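Tuva Sæther
A small thread about my jewelry box, and why I took everything out of it this Wednesday. It will be long, sorry. I have been thinking about it all week.

1/ I own one box for jewelry. It is not a real jewelry box, it is a gift box that was too nice to throw away. For years I put things in it and closed the lid. This is my whole system.

2/ The problem is that chains love each other. You put in two chains in the evening, and in the morning they are one chain. Add some bead strings and a few cords and you have a bird nest.

3/ Last month I wanted to wear one thin necklace to my cousin's dinner. I pulled, and half of the box came out together with it. I went to the dinner with no necklace and a bad mood.

4/ So I made a rule for myself. One afternoon, one table, everything out. I may not put anything back before I have decided about it. Tea is allowed, but on the windowsill and not on the table (I have learned this before, with a different table).

5/ I asked my sister what to do with knots. She says two sewing needles and patience. A friend from work says baby powder. My mother says to buy fewer necklaces.

6/ I tried the needles. You lay the knot flat on something light, put both points in the middle of it, and move them apart very slowly. Do not pull on the ends. I know that everybody pulls on the ends. I also pulled on the ends, and the knot became smaller and harder, like a peppercorn.

7/ The worst knot took me 40 minutes. It was a silver chain together with a piece of thread, and the thread was the guilty one. When I finally cut the thread, the chain opened almost alone. If something cheap is holding something good, cut the cheap one. I wish I did this at minute two.

8/ Good light helps more than good tools. I started in the evening under the lamp and I saw nothing. I stopped and continued the next day, in daylight, and it was a different job.

9/ Two pictures from the bedroom, with the pale green sheet that I still have not ironed.
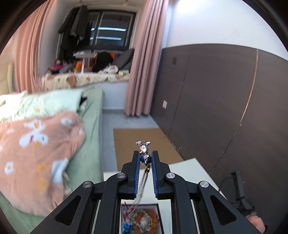
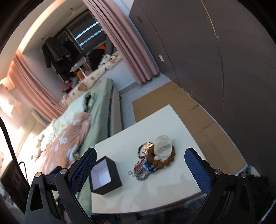
The silver animal charm with the dark blue bead is in the first picture, the black gift box beside its pile is in the second.

10/ About the charm. I bought it at Peltach, the small shop next to the bus station where I lived as a student. It cost too much for me then and I ate a lot of rice that month. It is shiny like a little mirror and it takes every fingerprint. I am very happy to meet it again.

11/ The big brown beads are another story. I never wear them, they are heavy and they knock on the desk when I write. But I like to hold them in my hand when I talk on the phone. Is this a reason to keep a necklace? I decided yes.

12/ The blue and white threads stay also. They are worth nothing and they will tangle again by Friday. Somebody made them for me, so there is no discussion.

13/ For the rest I made small groups on the bed. Things I wear. Things I would wear if I could find them. Things with a broken clasp. The last group was the biggest, and I was a little ashamed, because a new clasp is a very cheap thing. I ordered a bag of 15 from Ernel and I have pliers from my father.

14/ Do not sort on a blanket with a pattern, by the way. I lost one tiny earring among the bunnies and I searched for it longer than I want to say. It was inside my sleeve.

15/ How I store the chains now: each thin chain goes through a paper drinking straw, and I close the clasp on the outside. It looks silly but the chain cannot turn around itself. For short chains I cut the straw in half. Thick beads do not need it, they can lie free.

16/ The cords I roll around two fingers and put a small paper ring around them. I cut the rings from an old envelope. Not beautiful, but I can see every color when I open the box.

17/ I looked at real jewelry organizers too. There is one from Griffiths with little drawers, very pretty, and my colleague has the hanging one from Sketura and she is content with it. But I know myself. If I have 26 small compartments, I will fill them, and then I will need a second one. The gift box can stay.

18/ Still open: what do you do with single earrings? I have several and I cannot throw away a single earring, it feels like the other one will come back the next morning. If you make something from them, please show me.

19/ And if somebody knows how to clean old silver without a strong smell, I would like to hear it too. I have read about foil and baking soda, but I am afraid for the pieces which have beads or stones in them. For now I only use a soft cloth.

20/ Next is the drawer with the scarves. Maybe in June.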